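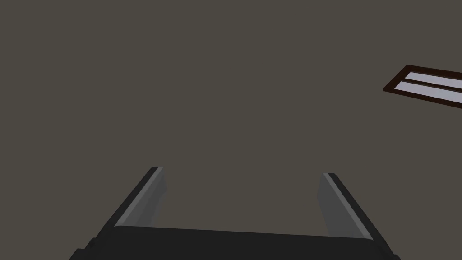 Did the machine ever say it was in trouble? A reader in Kobzar sent us that question after the first edition of this book, and it has stayed with us through every rewrite, so we have let it open the chapter on faults that make no noise.

Most of us picture a robot failure as a crash or a bang (and we'll get to those, we promise!). The ones in this chapter are quieter. A gripper closes, the program moves on to its next line, and the arm carries nothing to the far side of the table with perfect confidence. The people at Midora call this an empty carry. In one simulated run of 5 transfers on their Civance software, 4 were logged as complete when the fingers had held nothing at all. The log looked lovely, and everybody went to lunch.

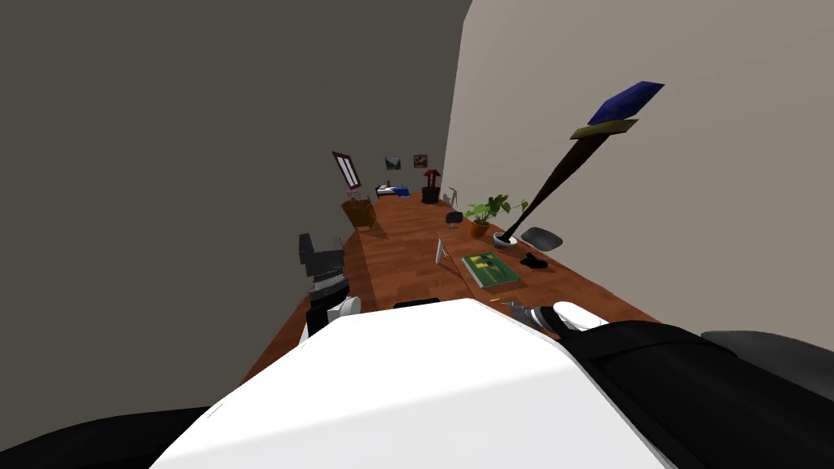
KOBZAR, December 6, 2020

The fault report filed from the Midora office is short, and we'd like you to read it slowly, maybe twice. It says that the finger positions were recorded but never checked, and that "closed" had been taken to mean "holding." A cluttered table makes that mistake easy to miss, with so many small things lying close together and a busy person watching the log. Keep a pencil handy as you read, and mark the first place where you would have stopped the run.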